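Solheim 铝型材孔板储物柜长期使用评测

首页 > 工作间 > 柜体与收纳
发布于2021年11月15日

Solheim 的模块化储物柜由铝型材立柱和冲孔金属板组成，出厂为散件，买家自行组装。本文评测的是落地单门款，零售价2,921元，含一块层板，不含脚轮。柜子由本站自费购入，八月到货，装好后一直在车间使用，存放手持电动工具、夹具和几箱紧固件。对比对象是 Drestis 的一款折弯焊接柜，容积接近，价格略低。

一、开箱与零件状态

整柜装在两个扁平纸箱里，型材和板件分开包装。型材每根单独套塑料膜，端面有切割毛刺，手摸能感觉到，但不至于划伤。板件之间垫发泡纸，四角有纸护角。其中一块侧板的护角移位，板角有轻微弯折，用木块垫着敲平后不影响安装。

五金件按工序分袋，袋上印编号，与说明书对应。螺栓为内六角圆柱头，另有滑块螺母、角码、门铰链、磁吸和接地线。接地线这一项多数同价位产品没有，对打算在柜内装充电器的用户有用。备用件给了两颗螺栓和一颗滑块螺母，偏少。滑块螺母在组装中很容易掉进地缝，建议多配。

说明书为中英双语，线图清楚，中文部分有几处术语不统一，同一个零件在前后页分别叫“角件”和“连接块”。第四步的图把上下横梁画反了，按图装会使板槽朝外，到装背板时才会发现。厂家网页上有更正版，纸箱里的仍是旧版。动手前请先下载。

二、型材与连接

立柱是带槽铝型材，表面阳极氧化，颜色均匀。四根立柱长度用钢卷尺量不出差别，放在平台上对比，最长与最短之间能塞进一片薄塞尺，用调平脚可以吸收。槽口宽度一致，滑块螺母推入时松紧合适，没有遇到卡死的情况。

角码为压铸件，内侧有定位凸台，凸台卡入型材槽后基本能自动找正。这一设计减少了反复量对角线的工作。我的做法是先把底框和顶框分别在平地上拧到半紧，再立四根立柱，最后从下往上依次锁紧。如果一开始就把每个角拧死，后面插板会很困难。

螺栓扭矩说明书没有给数值，只写“适度拧紧”。对铝型材来说这不够。滑块螺母受力面小，拧过头会把槽口唇边顶变形，变形后螺母无法再移动。我用扭力扳手设在6牛·米，使用至今没有松动，也没有压痕加深。厂家客服 Fatima Tshabalala 在邮件中回复说，内部装配也采用这个数值，并答应写进下一版说明书。

三、孔板

孔板是本产品的卖点，也是争议较多的部分。板件四边嵌入型材槽内，不另外打螺丝，靠橡胶条压紧。好处是拆换快，一块板从松开横梁到换好用不了多久。坏处是橡胶条比较硬，第一次压入需要用橡胶锤，冬天室温低时更费力。用少量肥皂水涂在胶条上可以改善，不要用机油，油会渗到孔里，很难擦净。

板材刚度方面，手掌按压侧板中部能感到弹性变形，松手后恢复。背板因为面积较大，变形更明显。挂重物时应尽量靠近立柱，或者在中间加一根横梁。Solheim 把加强横梁列为选配，我认为背板后面的那一根应当标配。

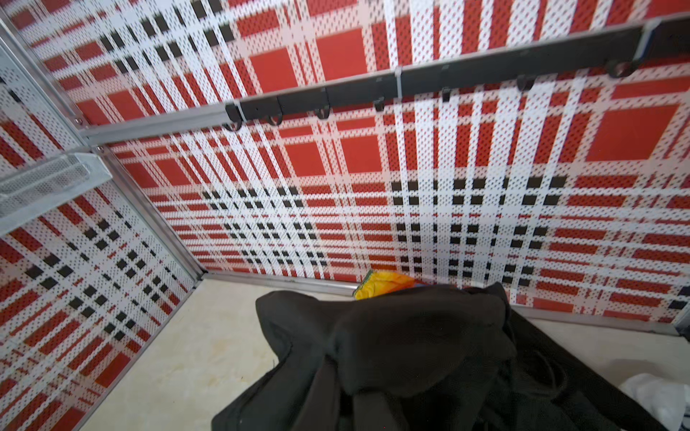 通风是孔板结构的主要收益。焊接柜关门后，充电器放出的热量只能靠门缝散走，Drestis 那台柜子里连续充电时，柜内温度明显高于室温，电池包的充电保护偶尔会触发。换到孔板柜以后，同样两只充电器，同样的电池，没有再触发过。这不是严格的对照试验，两台柜子摆放的位置不同，仅供参考。

代价是防尘。切割作业的细粉会直接穿过孔落到层板上。我们车间有集尘设备，柜内仍然需要定期吸尘。如果放的是量具、光学件或者没有外盒的轴承，不建议选孔板款，厂家另有实心板可换，尺寸通用。

孔的边缘经过处理，指腹划过没有刺痛感，但是棉纱会被勾住。清洁时用软毛刷配合吸尘器，比擦布有效。

四、挂钩与附件

孔板能挂的前提是孔距与挂钩匹配。Solheim 使用自己的孔距，原厂挂钩每包5只，价格偏高。市面上常见的洞洞板挂钩，有一部分能插进去，但钩脚直径偏小，受力后会下垂，取工具时还会跟着一起脱出。Ukusetti 的通用型挂钩带塑料锁扣，插入后转动即可固定，在这款板上能用，稳定性接近原厂件。我目前混用两种，轻的工具挂 Ukusetti，冲击扳手一类仍用原厂钩。

另有一个更可靠的办法，直接利用立柱上的槽。滑块螺母加一段角铝，就能做出承重支架，位置可以无级调节。磨机、长柄夹具我都挂在这种支架上，孔板只负责轻件。读者如果手头有型材余料，不必购买原厂的重型挂架。

磁性方面请注意：型材是铝的，不吸磁铁；板件能否吸附取决于所选材质，下单前要向厂家确认，产品页没有写清楚。

五、层板与承重

层板为折边板，两侧搭在可移动托架上。托架靠螺栓锁在立柱槽内，没有齿形或者定位销，完全依赖摩擦力。厂家标称的承重是均布载荷，实际使用中很少有人把重量均匀铺开。我把一箱螺栓集中放在层板前沿，隔天测量，前侧托架下滑了4毫米。按上文的扭矩重新锁紧，并在托架下方各加一只止动螺母之后，再没有下滑。

止动螺母是便宜零件，五金店能买到，装法也简单。这类问题本该在设计阶段解决。Drestis 的焊接柜用的是冲压挂齿，调节间隔固定，不够灵活，但绝不会滑。重载用户应当把这一点放在灵活性前面考虑。

底板情况较好，直接坐在底框上，四边都有支撑。重物放底部，中层放常用工具，上部放空盒和耗材，是比较合理的安排。

六、门与锁

门板同样是型材框加孔板，比较轻。铰链可以上下、左右微调，不能前后调。装好后门框与柜框之间的缝隙上宽下窄，调节两轮后基本平行。磁吸力度偏弱，柜体稍有前倾时门会自己打开。把前侧调平脚旋高一点即可解决，或者换用双磁头。

锁为普通转舌锁，配两把钥匙，锁芯晃动量较大。它能防止顺手拿取，谈不上防盗。孔板和型材从外侧都能用内六角扳手拆下来，锁再好也没有意义。需要存放贵重物品的，请买别的柜子。

七、噪声与稳定性

柜子不固定时，推拉层板上的工具箱会引起轻微晃动，孔板与胶条之间偶有摩擦声。用角铝把柜顶固定到墙上后，晃动基本消失。墙固件不在包装内，说明书末页有钻孔位置。家里或车间有小孩出入的，固定这一步不能省。

Solheim 同时出售脚轮套件，我试装后又拆掉了。带刹脚轮锁死时，柜体仍有前后摆动，取重物时手感不好。原因在于脚轮板只用两颗螺栓连接立柱端面，力臂较长。确实需要移动的，建议在底部另做一个整体托架，把轮子装在托架上。

八、与同类产品的取舍

Drestis 焊接柜的优势是到手即用、密封较好、层板可靠。缺点是重，搬运需要两个人，尺寸不可改。Grullelo 也有一款型材柜，结构与 Solheim 相近，板件用螺丝固定在型材外侧，拆装慢一些，但板不会因胶条老化而松动。Grullelo 的样机我只在同行 Usman Abbasi 的工作间里试用过一个下午，没有长期数据，不作结论。他的意见是，外装板在清洁时更省事，型材槽里不容易积灰。这个说法与我的观察一致，Solheim 的下横梁槽确实是积灰最多的部位，需要用细嘴吸头清理，或者加装槽盖条。

槽盖条按米出售，颜色有黑、灰两种，裁切用普通剪刀即可。我只装了下横梁和门框，其余的槽留着做支架。

九、数据与配置建议

组装用时：一人，一个下午，含返工。
所需工具：内六角扳手、橡胶锤、水平尺、扭力扳手（建议）。
必加配件：背板加强横梁、托架止动螺母、墙固件。
可选配件：槽盖条、Ukusetti 锁扣挂钩。
不推荐：原厂脚轮套件。

适合的用户：需要在柜内充电、经常调整布局、已经有型材零件库存的小型车间。
不适合的用户：粉尘大且没有集尘、存放精密量具、重载集中堆放、对防盗有要求的场所。

十、评分

结构：良。连接方式合理，托架设计扣分。
板件：良。拆换方便，背板刚度不足。
附件：中。孔距不通用，原厂挂钩价格高。
文档：中。图示有错，缺少扭矩数据。
性价比：中偏上。把必加配件算进去，总价会超过 Drestis。

补充两点售后信息。弯角的那块侧板我拍照发给了厂家，对方同意补发，未要求退回旧板。新板到货后已经换上，颜色与原板没有可见差异。另外，厂家把胶条列为可单独购买的耗材，网店目前显示缺货，客服没有给出补货时间。打算经常拆板的读者，可在下单时要求随箱多放一卷。

下一篇：车间用带灯放大镜的臂架间隙测量
相关阅读：滑块螺母的几种形式与选用；铝型材切口去毛刺工具对比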